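Ekora service records - data card

Ekora is a table of maintenance visits to heating and cooling units in Andau. It has 4,000 rows, one for each visit, and 184 columns.
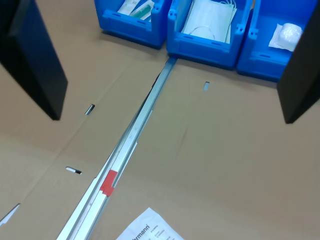

The records come from the job sheets of Hofstetter, a local contractor. Erhan Dursun typed in the older sheets by hand, so spelling of part names is not always the same. Filter sizes are in millimetres.

Known problems: 189 visits have no finish time. Boiler pressure is missing for most jobs in August - the heating was off then. Please do not fill these gaps with zero.
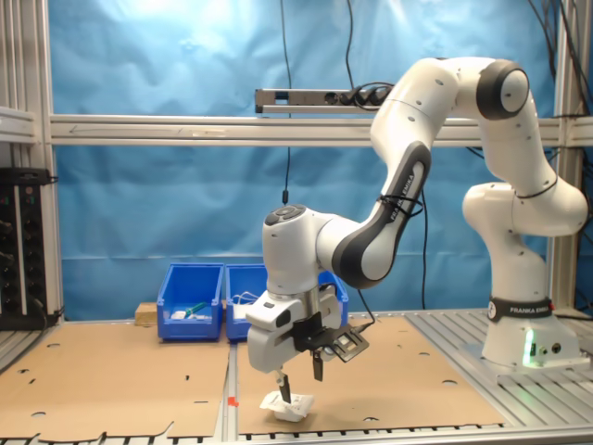

The files are in two folders, "visits" and "units". Join them with the column unit_id. Customer names and street addresses were removed before release.

Last update: Monday, May 20, 2024. Please send corrections to Erhan.
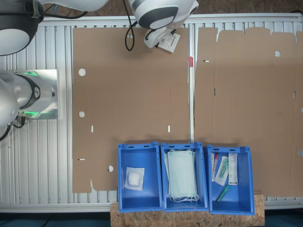 Two unfolded cardboard box blanks and three blue bins on the work surface.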